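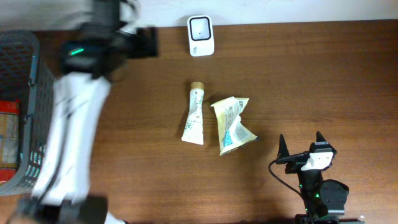 Unit 6: Mesh Convergence in Plate Models
Instructor: Pavithra Nambiar

A finite element result depends on the mesh. Before you report a stress, show that it has stopped changing as the mesh is refined.

Terms
Degrees of freedom (DOF): the number of unknowns the solver works with.
h-refinement: smaller elements, same polynomial order.
p-refinement: same elements, higher polynomial order.

Worked case: Makris bracket
The bracket is a flat plate with one round hole, loaded in tension along its length. The coarse mesh has 48 elements and the fine mesh has 2971. Both use the same material and loads. Plot peak stress at the hole edge against DOF and look for the curve to level off.

Displacement usually settles before stress does. Do not use it alone as your check.

At a sharp inside corner the linear elastic stress is singular, and refining the mesh will keep raising it. Model the fillet, or read the stress away from the corner.

Homework
Repeat the case with an elliptical hole. Use at least three meshes. Turn in the plot, a table of values and up to 147 words of comment. Due 25th January.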